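Speaker notes: Looking after a hard court on a club budget
Wengate District Tennis, facilities evening, July 30, 2019
Speaker: Annelies Postma

Slide 1. Welcome
Say who I am. I look after the courts at Brudholm: 6 hard courts, acrylic over asphalt, all lit. Thank Nevzat Karaca for the room and for getting the projector going. Handouts are by the door.

Slide 2. What the surface does
Acrylic coating is mostly there for grip, colour and keeping water out of the asphalt. The sand in the top coat gives the pace. As it wears, the court plays faster and gets slippery along the baseline first. Ask who has a grey patch behind the centre mark. Most hands should go up.

Slide 3. Cleaning
Blower for leaves, every second day in autumn. Soft broom for grit at the gates. Low-pressure wash twice a year. Keep the wand moving and well off the surface. We stripped a strip of colour at the net post on court 2 by holding it too close, and you can still see it.
Mould on the shady side: outdoor cleaner, leave it to soak, scrub, rinse. Check the label for acrylic before buying.

Slide 4. Water
Flood the court with a hose, let it drain for an hour in warm weather, then put a coin in any puddle left. If the coin goes under, mark the edge with chalk and measure it. Do this before anyone quotes you for resurfacing. Toon Wouters has our chalk map from last October if people want to look at it in the break.

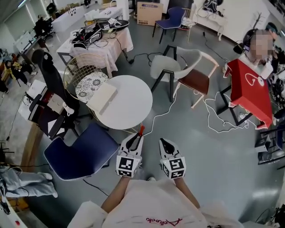
Can you patch a low spot without recoating the whole court?
Patching works for small areas, but the colour won't match and the patch will show until the next full coat.

Slide 5. Cracks
Hairline cracks: clean out, fill, sand flush, touch up the colour. Anything wider than a pencil, get someone to look at the base. Tree roots on the fence side were our problem. The filler held for one winter and then opened up again.

Slide 6. Nets and posts
Slacken the net when the courts are closed for any length of time. Check the winder, the centre strap anchor and the headband stitching. Our last net, cable and strap came to $500 from Verbruggen. Centre height is 91.4 cm, so hang a measuring stick at the net and people will use it.

Slide 7. Money
We put aside $1,480 a quarter for surfaces. Show the table, don't read it out. Cor Hermans did the figures and can take questions on grants.

Slide 8. Questions
Ten minutes. Court bookings and the Wotent lighting timers go to Roos Desmet. Remind them to sign the attendance sheet before they leave.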